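Moving everything to the new phone

Wednesday, June 8, 2022

My old phone finally got too slow to live with. It was a Brakico, bought in December a few years back, and by this spring it took so long to open the camera that I had stopped taking pictures with it. So last week I gave in and bought an Itex. It isn't the top model. It has more storage than I need and a battery that lasts the day, and that was all I asked for.

I thought the move would take an evening. It took three. The phone comes with its own transfer app, and you put the two phones next to each other and scan a code. Contacts and photos went over fine. Text messages went over too, but the group ones were split up, so one long conversation is now a bunch of short ones with the same people in them. I looked for a way to merge them and gave up.

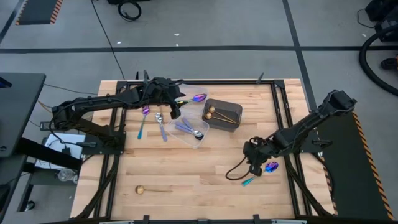

The apps were the slow part. The transfer app put the icons on the new phone, but each one still had to download, and then most of them wanted me to sign in again. I had 31 apps on the old phone. I went through the list on the couch and asked myself when I had last opened each one. A lot of them I could not remember opening at all — a parking app for a city I visited once, two different flashlight apps, a coupon thing. Those did not make the trip.

The one that gave me real trouble was Enache, the notes app I use for everything. I had been on the free plan, and the free plan only syncs the newest 200 notes. I did not know that. The older ones were sitting on the Brakico and nowhere else. If I had wiped it right away, like I planned to, they would be gone. There is an export button in the settings, under Account and not under Backup where I looked first. It makes one big file, and the new phone opened it without complaint.

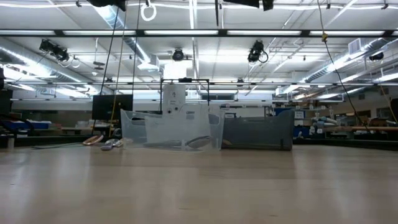
I also switched keyboards. The one that comes on the Itex puts the comma in a place my thumb does not like, so I installed Drerkero, which a coworker uses. It was free and it learned my spelling in a couple of days. It did ask for access to my contacts. I said no and it works the same as far as I can tell.

The old phone is in the kitchen drawer for now, charged and turned off. I will keep it there another month in case I find something else that didn't come over. Still to do: the bank app, which wants a code mailed to me on paper, and finding a case that does not cover the volume buttons.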